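Keeping leftovers tidy in a small fridge

Most fridge waste comes from food that gets pushed to the back and forgotten. A few habits will stop most of it, and none of them cost much.

Start with the shelves. Keep the top one for things that are ready to eat, such as cooked rice, cold meat and opened jars. Raw meat and fish go at the bottom, on a plate with a lip. Salad and soft herbs do best in the drawer with a sheet of kitchen paper underneath, changed when it feels damp.

Cool hot food before it goes in, but don't leave it out all evening. A stew spread across a wide dish cools much faster than one left in the pan. Rice should be in the fridge within the hour.

Use tubs that are the same shape. Round ones waste the corners, and a mixed set never stacks. Shallow rectangular tubs are the easiest to live with. If you are buying new, take one home and try it on the shelf before getting the rest. The door shelf on our old Foley was 8 cm deep and very little fitted it.

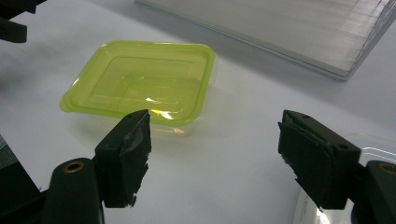

Label everything. A strip of masking tape and a pencil will do, and the tape peels off cleanly if you remove it before washing. Write what it is and the day it was cooked. Two days is our limit for fish and rice. Soup gets a day longer, and anything beyond that should have gone in the freezer.

Tomato and curry stains

Rinse the tub in cold water first, as hot water seems to set the colour. Then rub in a paste of bicarbonate of soda and leave it for 20 minutes. Old stains may need a second go. A sunny windowsill helps as well.

Smells

Onion and garlic hang about in plastic. Fill the tub with warm water and a spoonful of white vinegar, leave it overnight, then wash as normal. Store tubs with the lids off.

Thin tubs

The light sort that shop food comes in will warp in a hot dishwasher. Wash them by hand and keep them out of the microwave unless they are marked as suitable. Once one has split, use it in the shed for screws or seed packets.

Next page: Defrosting a chest freezer

Brulside Household Notes, sheet 1704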